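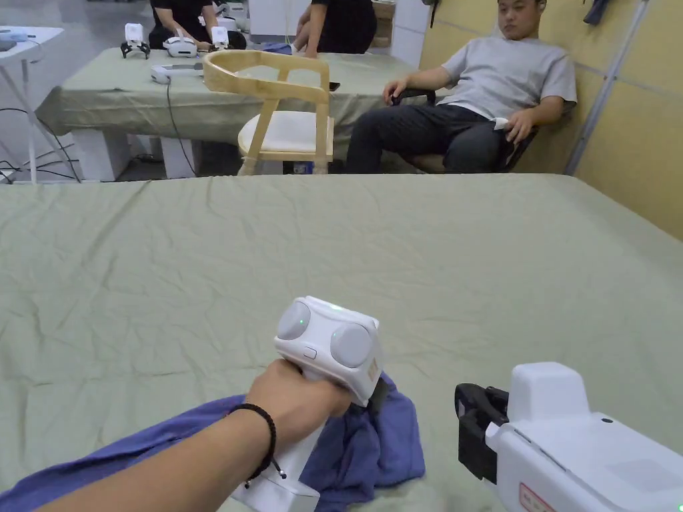 Wenceslao Arriaga reckons a cloth ought to be smoothed out completely before anybody thinks about folding it, and that half the bad folding in the world comes from people starting while the thing is still in a heap. He wrote to me at some length after the last gallery went up, and I've been turning it over ever since, usually while standing over the ironing board with a cup of tea going cold beside me.

Welcome back, then, to the cloth pages, and thank you to everyone who keeps coming to look. Today it's the long room at Urndale, where the tables get dressed, the cloths get handled and the folding gets done, and where I could happily spend a whole November afternoon talking about hems.

Sage green over the big table, with its wrinkles still in, and a blue-purple cloth bunched up on top of it. I'm very fond of those two colours together. They put me in mind of lavender coming up through old leaves, and if I ever get round to recovering the kitchen chairs that is the pairing I'll go for.

The second table has the same sage green on it, draping down over the front edge, with a light wooden chair standing before it. The back of the chair is curved and the seat is cushioned in white, and I must say I envy anyone who can keep a white seat white. Mine at home are a sensible brown.

Now, on the matter of smoothing first. I do think Wenceslao has a point with anything large, and a tablecloth 2 metres long will certainly find you out if you rush it. But with smaller pieces I was taught the other way - find one corner, find its neighbour, let the rest hang, and the weight of the cloth does a good deal of the work for you. My aunt did all her tea towels like that, standing in the middle of the kitchen and chatting the whole time, and her cupboard was a lovely sight.

A crumpled blue cloth held up and hanging, then, and the room going back a good long way behind it, with people sitting about, desks and monitors further off, and a great many lights overhead. 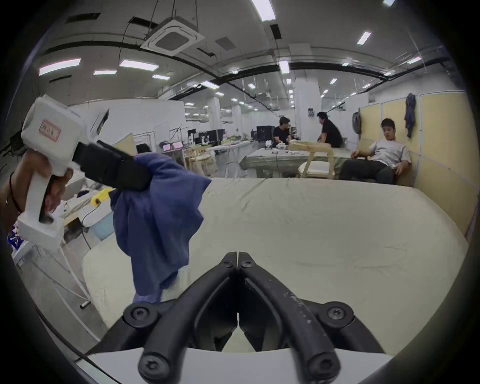
It does depend on the stuff you're working with, of course. My Trunier cloths are 100 per cent cotton and will hold a crease if you so much as look at them, so two firm folds and a press with the flat of the hand will see them right until they're wanted. The Ambrosio ones are a softer, slippier sort of thing, and they slide open again the moment they're put on a shelf. I've taken to rolling those instead, with the hem on the inside, and keeping them in the bottom drawer where they can't unroll very far.

Several of you have asked whether I starch. I used to, and then I stopped, mostly out of laziness, and I can't say that anyone at my table has noticed. For a best cloth I might still do the edges, but I like a bit of give in the middle.

The next gallery will be from Clomulia, which has some of the nicest old table linen I've come across, including a set of napkins with a drawn-thread border that I've been promised a proper look at. If you fold yours in some way I haven't mentioned, do write and tell me - long letters are very welcome, as Wenceslao will tell you.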